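Tuesday, late

The planner has a new hobby. Given a perfectly good straight path from the bin to the drop point, it now prefers to take the elbow up and over, as if waving to someone across the street, and come down the other side. Same start, same goal, 8 extra seconds. I spent the morning blaming the joint limits file, which was fine, and the early afternoon blaming Emanuel, who was also fine and said so.

It was the seed. When Zomlow can't get an answer from the inverse kinematics in time, it tries again from a random pose, and the random pose is sometimes one that only an owl would find comfortable. The path from there is legal. Every check passes. I had written those checks myself, so I couldn't even be rude about them.

Changed it to seed from the current joint angles first and only then go random. Also added a cost on the wrist turning more than it needs to, because I am tired of watching the cables get wound up like spaghetti on a fork.
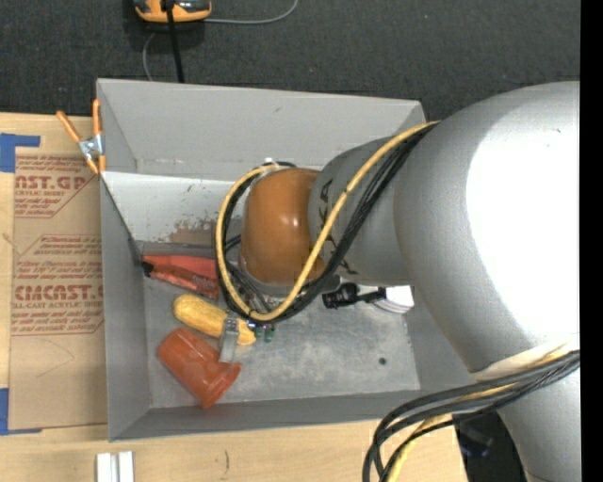 Ran the whole replay set overnight-style, meaning I started it and went to get a sandwich. 1684 logged picks, old planner against new. The owl poses are down to 56. I was pleased with this until I opened a few of them and saw they were all near the bin wall, where the collision margin leaves almost no room and the solver gives up early. So that's tomorrow, or that's March, depending on how it goes.

Perception is its own sorrow. The segmenter still merges anything shiny with whatever is lying under it and hands me one grasp in the middle of the two, with a confidence score I would be embarrassed to give my own name. Senad wants to retrain. I want to throw out any mask whose depth has a step in it and see how far that gets us for free. We agreed to do both, so he'll do his and I'll talk about mine.

The timeout is now 600 milliseconds, up from a number I found in a comment signed only "temp." Git says I wrote it.

Murnside call moved to the morning. They will ask about cycle time. I have a plot, and the plot has a line that goes down, and I'm going to stop touching the code before it goes back up. Pushed the branch at twenty past nine. Forgot to eat the second half of the sandwich.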